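I've been switching our household off store bags since April and people keep asking how it's going, so a few notes.

We started by counting. Everything under the sink, in the hall closet and in the trunk of the car came to 109 bags. Two adults, one apartment.

Most were from the Selska on the corner. They still hand them out without asking, and if you pay by card the stuff is bagged before you get your wallet back out.

I kept the good ones for bathroom trash. The ones with holes went to the drop-off bin at Shetty, which takes clean film only – no receipts, no tape, no food. 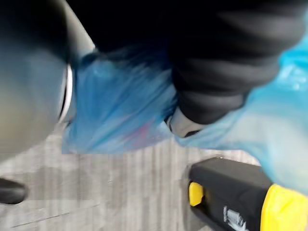 Produce was the hard part. Loose green beans and cherries need something. I bought a set of 11 mesh bags from Cavar and they're fine, but the drawstrings tangle in the wash. Tie them before you put them in.

Bread is easy. The bakery counter will put a loaf straight into a cloth bag if you hold it open for them.

Meat I gave up on. I take the plastic and move on.

The thing that made the biggest difference was leaving folded bags in places I already go. Two in the coat, two in the car, one at work. The nice big tote by the door gets forgotten every time.

Current count as of 10/4/26: 7 new plastic bags in the last month, down from around two a day. Four of those were takeout.

Somebody asked about compostable liners. I tried the Drorkier ones in the kitchen pail. They hold up for three days, then the bottom goes soft. I change them every other day now and rinse the pail on weekends.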